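Em defesa da manutenção chata

Opinião

Quem trabalha com braços robóticos costuma falar de modelos, de políticas, de planejamento de trajetória. Eu quero falar de parafusos. Cuido há quatro anos de uma célula com dois braços, montada para tarefas domésticas, e cada vez mais me convenço de que a parte bonita do trabalho está na manutenção: reapertar, limpar, conferir o zero das juntas, anotar. É um prazer enorme, e acho uma pena que se escreva tão pouco sobre ele!

A nossa célula se chama Jivo. Tem uma mesa branca, uma geladeira pequena ao lado e os dois braços, que precisam alcançar as duas coisas sem se atrapalhar. Parece simples até o dia em que alguém empurra a mesa para varrer o chão e a devolve ao lugar "no olho". A tarefa que ontem saía redonda passa a terminar com a garra arranhando a borda da porta, e começa a caça ao culpado: o software, a calibração da câmera, o motor do punho. Já passei uma tarde inteira trocando parâmetros para descobrir que a mesa estava 7 milímetros fora do lugar. 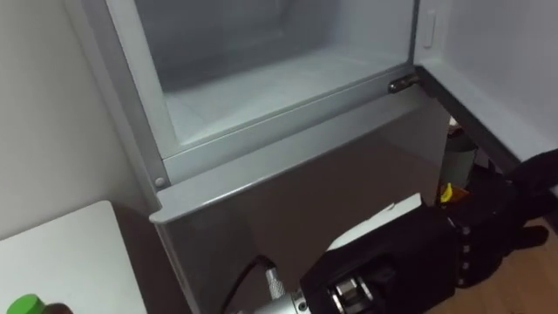

Foto: acervo do projeto Jivo / Divulgação

Por isso defendo, com todo o entusiasmo que me cabe, que a geladeira é o melhor instrumento de diagnóstico de uma célula como essa. Uma porta com dobradiça não perdoa. Ela obriga a garra a percorrer um arco, e qualquer folga no punho aparece ali muito antes de aparecer num movimento de pegar e largar. Pegar uma garrafa de tampa verde em cima da mesa é tarefa generosa: os dedos se fecham, o objeto se ajeita e o erro some dentro do aperto. Já a porta cobra tudo.

O meu ritual da manhã, antes de ligar qualquer coisa, começa pelos cabos. Passo a mão do conector até a base procurando dobra, torção, capa ressecada. Cabo de punho sofre demais, e quase todo defeito intermitente que peguei na vida morava a poucos centímetros de um conector rosqueado que alguém apertou com pressa. Depois vêm os parafusos da garra, sempre na mesma ordem e com a mesma chave. Só então energizo, mando os braços para a posição de repouso e comparo as leituras com as da véspera.

Sei que há quem ache isso exagero. A documentação da Stivholm, que usamos como referência para o plano de manutenção, pede inspeção completa a cada 1000 ciclos, e muita gente lê esse número como licença para não encostar na máquina até lá. Discordo. O intervalo do manual supõe um uso comportado, e abrir porta de geladeira com dois braços é tudo menos comportado. O contador da Jivo marcava 3432 ciclos quando fizemos a última troca de dedos, em janeiro, e pelo menos duas vezes antes disso o desgaste já pedia atenção fora da data. 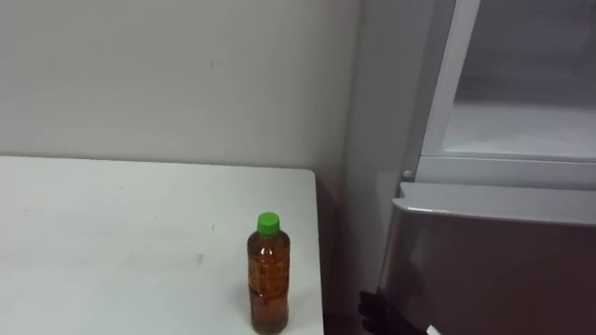 Outra briga que compro com gosto é a do caderno. Temos o sistema de registro da Bustedeo, que é bom, gera gráfico, manda alerta. Mesmo assim mantenho um caderno de papel ao lado da célula, porque nele cabe o que nenhum campo de formulário prevê: "braço direito com um estalinho ao descer", "porta mais dura hoje", "cheiro estranho na fonte, passou depois do almoço". Foi uma anotação dessas, feita sem grande convicção, que nos levou a um rolamento começando a travar. O gráfico ainda estava lindo.

Também gostaria que os laboratórios parassem de tratar o arranjo físico como detalhe. Marcar no piso a posição dos pés da mesa custa uma fita adesiva. Medir a distância entre a mesa e a geladeira custa uma trena e dois minutos. Quando visitei a oficina da Wannasri, encontrei gabaritos cortados sob medida para cada móvel da célula, pendurados na parede com o nome escrito à caneta, e confesso que fiquei com uma inveja danada. Voltei para casa e fiz os nossos de MDF no fim de semana (tortos, mas funcionam).

E há um ganho que raramente entra na conta. Quem faz a manutenção todos os dias passa a conhecer a máquina pelo ouvido e pela mão, e esse conhecimento melhora as tarefas que se pede a ela. Foi reapertando garra que entendi por que valia a pena aproximar os dedos da porta por baixo em vez de pela lateral, coisa que depois virou ajuste de programa e poupou muita borda arranhada.

Para quem está montando a primeira célula, deixo um pedido: reserve a primeira meia hora do dia para a máquina, com ela desligada, chave na mão e caderno aberto. Na Jivo começamos às oito, e às oito e meia os braços já estão se mexendo.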